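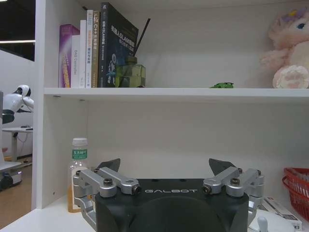
Oderum Facilities Forum
Shared Spaces > Storage and Shelving

Topic: Mixed use of the white bookshelves
Started 2 August 2020

olivares_desk
Members are asked to comment on the draft rule for the white bookshelves in the Julent building. As drafted, upper shelves are reserved for books and manuals. Lower compartments may hold baskets, boxes and personal items such as drink bottles. The rule would take effect in November.

shelfmark92
I support the draft in general. I would request one change. Drinks should not be permitted on any shelf that has books above or below it. Our section replaced several manuals last year after a bottle leaked, and the replacement request took a long time to be approved.

Fivance_Records
With respect to the previous post, a closed bottle with a screw cap in the lower compartment presents very little risk to books standing on the shelf above. Liquid does not travel upward. Open cups are a separate matter and should be excluded by name.

shelfmark92
The boxes are also in the lower compartment. Cardboard and paper are stored there in our section. The concern stands.

binder_and_tab
Our office has 16 of these units. We place one plastic basket in each lower compartment, against the side panel, and all small items go into it. Boxes are kept flat beside the basket with the label facing out. Baskets with a lattice weave are easier to check, as the contents can be seen without lifting anything out.

Fivance_Records
Is there a standard basket size? Ours are too deep and stick out past the front of the shelf.

binder_and_tab
No standard exists. Please measure the inside depth before ordering. The stock item is number 2611 in the supply list and it fits our units.

olivares_desk
Thank you for these comments. The revised wording will read: "Bottles must be closed and kept in the lower compartment, apart from paper goods. Open cups are not permitted." The basket will be recommended and will not be required.

shelfmark92
I would still prefer a full exclusion. Please record my objection with the draft.

olivares_desk
Recorded. Comments remain open until the rule is issued.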